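Chapter 7
When the Gripper Thinks It Has the Part

In November the sorting cell at Sturkwood stopped itself after 3,539 picks. The two arms had been moving hex nuts from a table into a plastic tray, and the log showed a clean run. The tray was short by 60 nuts. Rhona Munro, the technician on shift, found most of them on the table and a few jammed under the tray's rim.

Tabletop sorting of hex nuts with two arms
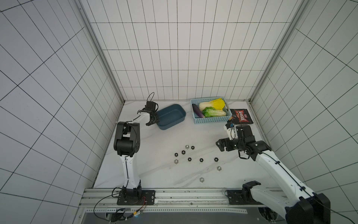
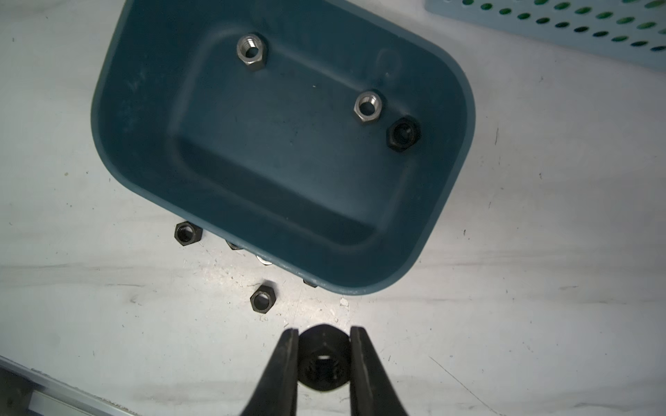
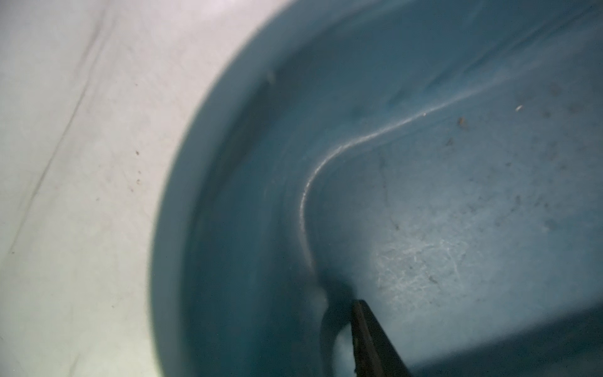
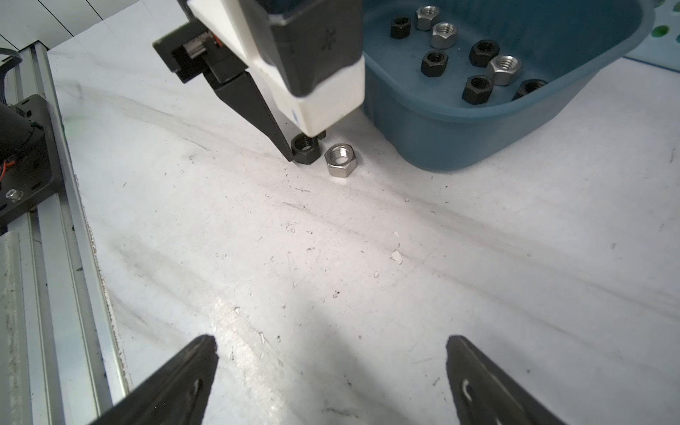
The controller judged each grasp by how far the fingers had closed. A nut held by one corner gave the same reading as a nut held flat, so a bad grip was logged as a good one. When the nut fell, the arm went on to the tray and opened over it anyway.

Munro's first fix was to raise the closing force. It made things worse, and one finger cracked within 200 picks.

In this chapter we look at faults that a machine does not report. Section 7.1 covers false grasp readings. Section 7.2 covers safe stops, and what to check before you reach into a cell with two arms in it.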